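Snack Bags: What the Shelf Sees
Speaker notes, F. Montoya, 2024-05-30 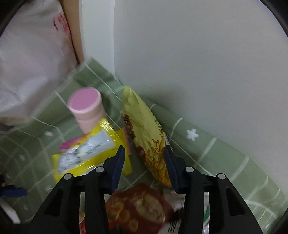
1. Open

Hi, thanks, phones away pls. Florencio Montoya, packaging side at Onell. 25 min, questions at the end. Water is by the door.

Start with the green plaid cloth. People think picnic before they think snack. Leave it up while they settle. Ask the room: which bag did you look at first? Wait. Let them shout.

2. Yellow

Most will say the yellow chip bag. It's standing up, leaning, big bright area, orange and red lines swirling like flames. Loud. Reads as "hot" to a lot of people before any word does. Don't claim it IS hot flavor, we don't know that, just what shoppers guess.

Then the other yellow one, flat packet. Glossy, pink along the top. Big white panel with small print. Same color family, totally diffrent job. Small print on white = people slow down or skip it.

Radley store walk story goes here. Keep it short!! Last time I lost four minutes on it.

3. Food photo vs. drawing

Red and orange bag, picture of round golden chips or crackers piled up. Appetite shot. Old trick, still works.
Compare w/ the line art on the yellow bag. Mood, no food in the lines.
Dameo tried both on the same product, 2 versions, 1,000 bags each. Photo version did better with parents, drawing did better with teens. Small test, say so.

4. Crinkle

Flat artwork lies. On screen the design is smooth, on a real bag it folds at the top and the shine eats half your logo.
So: print it, fill it, stand it up, lean it on somthing. Then judge.
Pass round the Hájek samples now. Get them BACK this time.

5. Exercise

Groups of 2. One bag per pair from the box. Stand it up, step back, write down the first thing you read. Then lay it flat and do it again.
Five min. Walk around. If it drags cut to three.

6. Wrap

Next session in July, room tbc. Handout link on the last slide, check it works before lunch
Bags can be eaten after. Check allergies first.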